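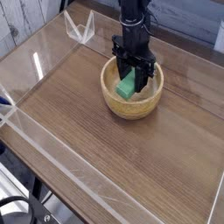 wooden bowl, green block, brown table

Okay, thread, because I've been stewing on this since breakfast. The 37 bus out of Drikgate is getting "realigned" in July and I have feelings!

Realigned means it skips Ivodside completely. The whole neighbourhood! You'd have to walk up to the Barbier Road stop, and if you've ever done that hill in February with groceries you know why I'm cranky.

I've been riding this bus for years (the old ones with the fuzzy seats, even) and it's my favourite way to get to the library, the rink and the good bakery, in whatever order.

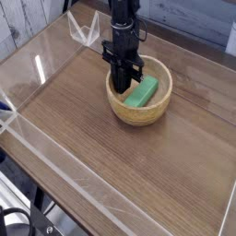
Anyway, the notice says the new route saves 2 minutes end to end. Two! I've waited longer than that for someone to find their transit card at the bottom of a backpack.

They had 647 comments on the survey, and I read way too many of them last night with a pot of tea. Lots of people want the evening service kept, me included. One person just wrote "no" in every box and I respect it.

Also, can we talk about the new schedule app? It's called Grolix and it told me my stop was in the river. Colour me unimpressed.

If you want to send them a note, the form's open for another 48 hours. Mention the hill. Please mention the hill!!

Off to catch the 4:10, will report back if it shows up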